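Stale pose fault

From the Uto Handbook, the shared encyclopedia of hand-held gripper work

A stale pose fault (some of us just call it "the freeze") is a failure in which a tracking system keeps reporting the last good position of a gripper after it has lost sight of the gripper's markers. The numbers keep coming, the log stays green, and the gripper in your hand is somewhere else entirely. I've been asked to write this entry since I'm the one who lost the most data to it, so forgive me if it gets a bit personal in places.

Background

If you're reading this you probably know the marker cubes already, but in short: each cube carries black square patterns on its faces, a camera looks for those patterns, and the software works out where the cube is and which way it's turned. You do this for every picture the camera takes and you get a path. Later on, a robot arm is asked to follow something like that path, and if the path is wrong, the arm goes where it shouldn't.

Marker tracking fails all the time and mostly in an honest way. A sleeve gets over the cube, or you turn your wrist too far, and the software says it can't see anything. You get a gap. Gaps are annoying but you know where they are!

How the fault was found

The first write-up came from Thérèse Kennedy, who was running a trained policy on an arm at the Ordale lab and watched it stop dead halfway through wiping a table, hang there, and then jump sideways hard enough to knock a mug off the far end. She hit the stop button and nobody was hurt. At first she blamed the arm (we all would have), and Bevan Doolan spent a good part of February swapping cables and checking joint limits, which were fine the whole time.

What gave it away was the training data. Agata Sanna went back through the recordings and found stretches where the right gripper sat at one position to the last decimal. People's hands don't do that. Mine shake, and I've had a lot of practice. The full set held 3,074 recordings, and once she had a search for it, the same flat stretches showed up again and again, each one followed by a jump when the markers came back into view.

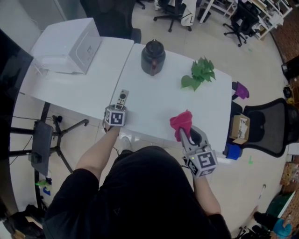
I should say that cloth tasks were by far the worst for this. A cloth swings and folds up over the fingers, and when you lift it high you tend to roll your wrist inward without thinking, so the cube ends up facing your own chest. Rigid things like bottles or boxes gave us much less trouble, though I did manage to spoil a whole run of kettle lifts by leaning over the table to get a better look.

Cause

The culprit was a small piece of smoothing code in Fumatness, the recording program we were using then. It was meant to paper over very short dropouts by holding the last pose for up to 5 pictures. Fair enough. But the counter reset itself whenever the other gripper was seen, so with two hands on the job it never ran out. You could hide one cube for as long as you liked and the hold just went on and on – and the "tracking OK" flag stayed on with it.

Rosalba Ferri found the line, fixed it, and sent the note around on 22 Nov 2018. I remember reading it standing up.

Safety

A frozen pose in a file is a nuisance. A frozen pose driving a live arm is a hazard, and I'd like people to take that part seriously. The arm looks parked. It isn't parked, it's waiting for a number to change, and when that happens it'll try to cover the whole distance at once. Do not reach in to fix the cloth. Press stop first, every time, even if you're sure.

After the Ordale incident we put a limit on the arm controller so that any single commanded step over 8 millimeters trips a halt. Sadao Amano argued for an even lower number and I've come around to his view for work near people, although it does make quick tasks painfully slow.

Detection and repair

Search each gripper's path separately for repeated identical poses. Anything longer than the allowed hold should be marked as missing, even if the flag says otherwise. The checker in Orlandini does this on import and also looks for the jump at the end, with a default limit of 50 millimeters between neighboring poses.

Please don't fill the hole with a straight line. I tried it, and the arm learned to drag cloths through the tabletop. Cut the recording there or throw it out and do it again.

See also: Marker dropout; Step limits; Wrist roll; Two-hand recording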